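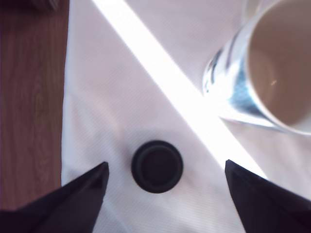
Bench by the window, Thursday. Black round thing on the white cloth, mug top right.

Thursday, August. Notebook of the small parts bench.

Right, the little black disc. I have been promising to write this one up all week, and the sun has finally come round far enough that I can see what I am doing, so the cloth is down on the wood and I'm having a proper sort-out.

First job was deciding what it is. My money was on a rubber cap, the sort that plugs a hole in a housing. The other view in the workshop is that it's a lid off something, and there was one vote for a foot. It has a raised rim all the way round and the middle sits a bit lower and looks darker, which fits a cap, a lid and a foot equally well, so no help there! I've put it in the book as "disc, black, rimmed" until somebody matches it to its parent. Please don't rename it in the drawer list, we had enough bother with the grommets.

It came out of the Turcotte box, the one with all the bits from the old record decks and the slide projector. I went through the Turcotte parts sheet over my first tea and there are two candidates on it, a blanking cap and a spindle cover, both drawn so small that they might as well be full stops. The sheet gives part numbers and no sizes. Whoever typed it obviously knew the things by heart (lucky them).

Next, cleaning. I did it the gentle way, lukewarm water with a drop of washing-up liquid, soft toothbrush round the inside of the rim, then left it on kitchen roll over lunch. I did not use the Nostura spray. I know it's quick and I know it smells nicely of oranges, but the last rubber piece I used it on went tacky and picked up every bit of fluff in the building. If you must try it, try it on one of the perished belts first and write down what happens.

Some grey came off on the brush, mostly at the start. Could be dirt, could be old rubber on its way out. I gave the edge a squeeze afterwards and it sprang back, so I'm hopeful. No cracks that I could feel with a fingernail. Didn't get the magnifier out as the bulb in it has gone again.

Note on the cloth, as I was asked. I like a white one for anything black and small. On the bare wood a part like this vanishes, that reddish-brown grain swallows it whole, and I have spent far too many afternoons on my knees looking under the radiator. The cloth also stops things rolling. It does crease, and it wants an iron, but I'm not ironing a bench cloth and I don't suppose anyone else is either.

The sun is a mixed blessing. It comes across the cloth in a slanting band, and in the band itself the white is so bright that I end up squinting. Just outside it, in the shade, the cloth goes a soft greyish lavender and the light is lovely for looking at a rim. So: work beside the stripe, and shuffle along as it moves. It lasts me 40 minutes or so before it gets to the shelf and I have to put the lamp on.

Other bits from today:

Drawer 5 is full. I mean properly full, it needs a knee. The Velteo springs want a drawer of their own and I'd like to have the one under the glue if that's all right with everyone.

Label 454 is on the disc's bag. The label before it is missing from the roll, so don't go hunting for a bag that was never made up.

Bamutik order: we need more of the small resealable bags, the fine brush, and a bulb for the magnifier. I've added white cotton to the list too, enough for a second cloth, so one can be in the wash.

The mug has gone brown inside and I am told this is my doing. It's tea. It'll get bicarb at the weekend, or the weekend after.

Still to do on the disc: measure across the rim and across the middle, and the depth as well if the calipers turn up. Then try it on the projector, where there's a bare hole at the back that I've had my eye on. If it doesn't fit there I'll offer it up to both the decks before it goes back in the box.

Calipers were last seen next to the kettle.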